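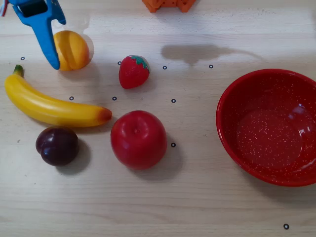
Ticket 134: Toy fruit set, paint and smell complaint
Product: Kolter play fruit, sold through Nivton
Opened: March 30, 2020
Status: Open, waiting on seller
Priority: Low (changed by seller, I had it at Normal)

Problem as reported

We bought two sets of the Kolter play fruit in January. The listing says "true-to-life colors, will not rub off, odor free." I have doubts about all of it. The plum leaves a faint purple smudge on a damp paper towel. The apple does not. The strawberry smells like a new shower curtain, and after two months on an open shelf it still does. The banana has a reddish-brown tip, which the listing photo doesn't show, so either that's a paint change or we got somebody else's banana.

What I want to know is whether the color is in the plastic or sprayed on top. That is a yes or no question and I have asked it before.

Steps already tried

Washed everything in warm water with dish soap, as the care card says. Plum still marks the towel.
Washed it all again with the soap doubled. Same.
Aired the strawberry on a windowsill for 5 days. Smell maybe a little weaker, or I got used to it.
Tested the second set. Second plum marks too, so please don't tell me it was one bad piece.

Seller reply 1

Thank you for contacting Nivton. Slight variations are a normal part of the manufacturing process. Please try washing the items in warm water with a mild dish soap. We have set this ticket to Low.

My reply

Please read the section titled "Steps already tried."

Also, "slight variations" explains why one apple is redder than another. It doesn't explain color coming off on a towel.

Seller reply 2

We apologize for the inconvenience. Could you confirm that the items are used on a clean, dry, flat surface and that the bowl is the original bowl? 

My reply

I don't see what the bowl has to do with paint on a plum.
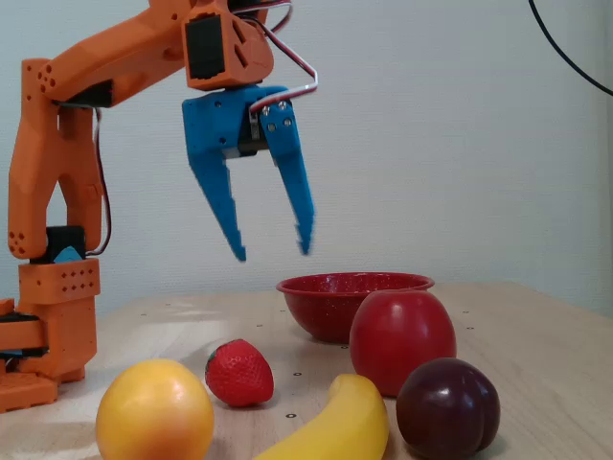 Table and bowl.

The bowl came separately, from Wumitbridge. I know what's coming next, so I checked: I rubbed the inside of the bowl with a damp white towel and got nothing. Then I left the plum sitting on a folded white towel overnight, nowhere near the bowl, and had a purple spot by morning. The bowl is red. The spot was purple. I'd be impressed if the bowl managed that.

Seller reply 3

Thank you for the additional information. Our product team suggests that dark colors may show a small amount of surplus pigment when new. This should stop after two washes.

My reply

It has had two washes. They are listed above. Is there a number of washes at which you would agree it's a defect? If there is one I'll do them, but I want it in writing first.

I would also like to know who "our product team" is. The care card has the name Rajput printed on it as the importer, and when I wrote to Rajput they sent me back to Nivton. Somebody must know what the plum is coated with.

For completeness, the orange one (I think it's meant to be a peach, the card calls it an apricot) passed everything. No mark on the towel, no smell, and the crease down the side hasn't worn pale. If they can make that one properly they can make a plum.

Same table:

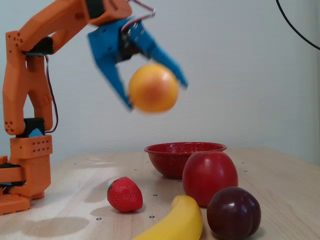
Same trouble with the plum in our set, came a comment from another buyer on the ticket's public page. Ours quit marking after a wipe with rubbing alcohol, but it lost its shine and went a bit chalky, so I wouldn't call that fixed. The strawberry I just threw out.

My reply

Thanks. If alcohol takes the shine off then there's a coating, and I'd say that answers my yes or no question better than three replies from support did. I won't be trying it on both plums. One, maybe, after I hear back about the refund.

Seller reply 4

Thank you for your patience. This ticket has been forwarded. To help us improve, please rate your support experience.

My reply

I'll rate it when it's finished. Leaving this open.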